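Project Gretura – Student Robotics Unit, Zunine College
Notebook entry, December, 2.15 pm session
Recorded by Gintarė Priedītis. Supervising: Seraina Rainer.
Task under study: table clearing, household litter, two arms.

The session was conducted in the furnished lounge. The unit's objective for the term remains the transfer of light rubbish from the coffee table to a receptacle on the carpet, with the base parked on the long side of the table. Head view only; the wrist views are indexed separately under the Forkon folder.

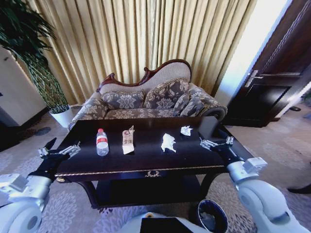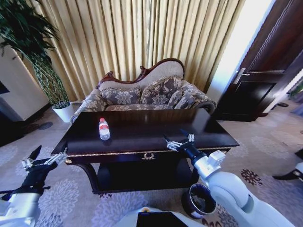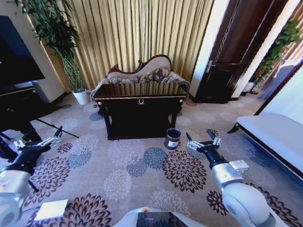
Head view, lounge workspace. Both arms, the dark table with gold trim and the curtained wall are visible in all three.

Layout. The first view has the most demanding tabletop for the term: an upright bottle at the left, a torn paper wrapper beside it, and two crumpled tissues, the smaller of which is balled up near the far edge. The receptacle in that view is lined with a white bag and stands low at the right front corner, where its rim is partly lost at the bottom of the head view. Students working on the placement routine are to treat this as the reference layout when checking whether the rim can be located from the head alone.

The second view is the bottle layout. The bottle stands left of centre and a little back from the front edge. The receptacle is beside the right end of the table, partly under the right arm.

In the third view the robot is further back, and the tripod legs and the end of the white bench enter the working area. The clearance on the right between the bench and the arm should be measured before any base motion is attempted from this position.

Perception notes.
1. The glossy tabletop continues to cause difficulty. The depth map has holes wherever the window light reflects, and the segmentation model has twice merged a tissue with its own reflection. S. Rainer proposes a plane fit on the table edge, using the gold trim as the line feature. To be trialled by the Year 2 group.
2. Clear plastic remains unreliable. The label is detected and the rest of the bottle is not, so the grasp height is set too high. For the time being the grasp is to be offset downward from the label band by a fixed amount.
3. Carpet motifs. The dark maroon flowers were returned as floor objects by the old detector. G. Priedītis has retrained on 177 labelled carpet crops and the false returns have fallen considerably, although the one in front of the table is still reported when the head is tilted down.

Manipulation notes.
The tissue grasp is specified as a slow pinch with the fingertips 8 mm above the surface at closure. The earlier setting brought the finger links into contact with the lacquer, and this must not be repeated – the furniture is on loan to the College. The wrapper is to be taken by the raised, torn edge. The left arm is assigned the bottle and wrapper and the right arm the tissues; no hand-over is planned this term.

Data.
The Gretura archive now holds over 1,000 head-view stills. File names are to follow the Pacheco scheme, with the layout letter before the run number. Several students have been reversing these, and the affected folders have been returned to them for correction.

Actions.
Rainer: arrange a sheer blind for the window end of the curtain, or confirm that an evening booking is available.
Priedītis: rerun the carpet test with the head tilted down; circulate results to both groups.
Year 2 group: edge-line plane fit, first draft in the shared repository.
All: return the tripod to the store cupboard and initial the equipment log.

Batteries placed on charge at 4.40 pm. Left arm elbow cover reported loose; tightened, to be inspected again at the next start-up.

G.P.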